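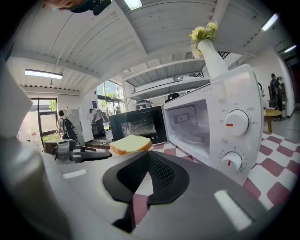

Warming sliced bread in the microwave

These instructions apply to the dial-operated microwave in the Planuvbridge kitchen. The upper knob sets the power and the lower knob sets the time.

1. Open the door fully and check that the turntable is clean and level. Crumbs should be wiped away with a damp cloth.

2. Wrap one slice of bread in a sheet of plain kitchen paper. Foil must not be used.

3. Place the slice in the centre of the turntable and close the door firmly.

4. Set the power to medium. Turn the timer past the 2 minute mark, then bring it back to the shortest setting. Small dials of this type are more accurate when wound in this way.

5. Stop the oven after 20 seconds by turning the timer to zero. Bread heated for longer becomes tough as it cools.

6. Remove the slice, unwrap it and serve at once.

Two slices may be warmed together if laid side by side. Frozen bread should first be left at room temperature until soft. Please leave the door ajar for a short time after use.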